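Tristero adds mug stand to kitchenware range

Kitchenware supplier Tristero will begin shipping a single-mug version of its countertop mug tree in August, the company said in a notice to retailers. The new stand, sold under the name Orenel, is intended for desks, break rooms and small kitchens where a full-size tree takes up too much counter space.

The Orenel is 20 centimeters tall and weighs 200 grams. It comes in white only at launch. Tristero lists the price at $21, with a carton discount for orders of 99 units or more. The older six-peg tree stays in the catalog at its current price.
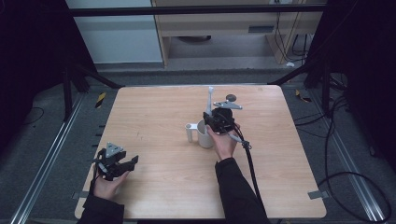
Stability is the main design problem with a stand of this type. A mug hung by its handle puts the load to one side of the post, and a light base will tip if the peg is too long or set too high. Tristero says it shortened the peg twice during development and widened the base once. The small white plastic stand next to the white ceramic mug has a short vertical post and a horizontal peg, the same basic layout the company describes for the Orenel. A horizontal peg is easy to load from the front, but it holds the handle less securely than an angled one – a bump to the table can work the mug toward the end.

The supplier's instructions call for one mug per stand and a flat, dry surface. Mugs with handles too narrow for the peg should be stored upright instead. The stand can be washed by hand in warm water. It is not rated for the dishwasher, as repeated heating may loosen the joint between post and base.

Kubíček, which distributes Tristero goods to office suppliers, will carry the stand from the first shipment. Retail chain Sumis has ordered it for its larger stores and will decide on the remaining locations after the first sales period. Replacement pegs will be sold separately – pricing for those has not been set.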